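Recording a tableware task with a hand-held gripper kit

This guide covers the Garholm hand-held gripper kit, as supplied on loan by Jandidmont, and the settings we use for bowl and plate tasks. It assumes that the unit is charged, paired and running firmware 282 or later. Earlier firmware drops the jaw-width channel when the storage card is nearly full.

1. Zero the jaws

Close the fingers fully, hold the side button for 5 seconds and wait for the tone. Open them to the stop and press once. The raw reading at full opening should be close to 3,721. If it is well below that, check the finger screws and repeat.

2. Set the approach

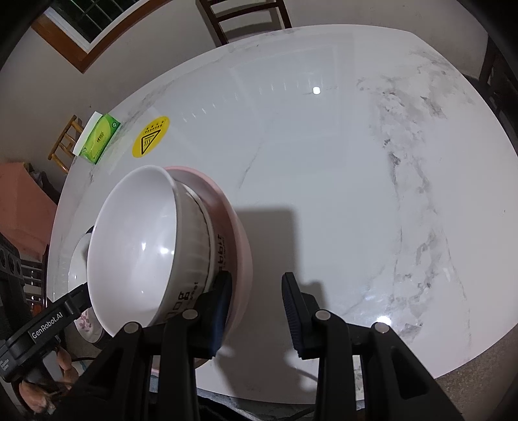
Approach angle matters more than grip force with thin ceramic. Bring one finger up to the outer wall first and let the second stay open until the wrist has settled. With a bowl tipped on its side against a plate, as on our marble table, the pad should meet the outside of the wall and the other finger should have clear space to close into. Keep the cable below the handle. Tegan Grimshaw's notes for Eketti suggest closing over two seconds, and we have kept to that.

3. Work with stacked pieces

Glass is harder to track than white ceramic, so slow down when a clear bowl is part of the stack. Press against the glass before closing - do not close in mid-air and then push. Leave neighbouring pieces where they are between takes unless the task sheet says otherwise.
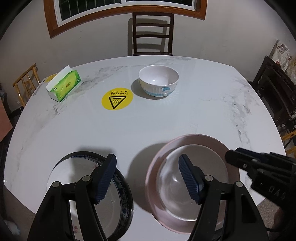 Right finger against the glass bowl, left finger on the rim of the patterned plate.

4. Check the take

Open the log in the Barbosa viewer and look at the jaw-width trace. A good close is a smooth slope followed by a flat section. A saw-tooth pattern usually means dirty pads. Wipe them with a damp cloth, let them dry and zero again.

Our loan set has logged 1,593 takes. Pad wear is visible in the traces from the last batch, and spares have to be ordered separately. The manual gives no part number for them.

Related items
Replacing finger pads
Jaw-width channel: file format
Lighting for glossy tabletops
Loan terms and returns, December update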